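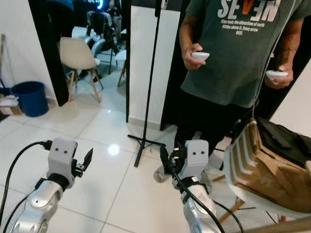
*The tiled room at Sedstead, in May*

I have been meaning to write about these floors all week, and it's past ten at night and the tea has gone cold, so I had better get on with it. I do love them! They are that soft off-white I remember from my aunt's place in Plermont (hers were smaller, and chipped by the back door), and they have a good shine, though keeping one on them is another matter. I did the whole room this morning before anybody came, with a bucket and the old gray mop, and my knees are telling me so now.

Nurhan Değirmenci came by later with a bag of cherries and we got to talking about T-shirts, of all things – the SEVEN one with the orange-red V and the backward E, which she likes and I find hard to read. She wants one for her nephew. I said I'd ask where it was bought, and then of course I forgot.

Must order more floor soap tomorrow, and call Ghiță about the rug, which he has had for three weeks.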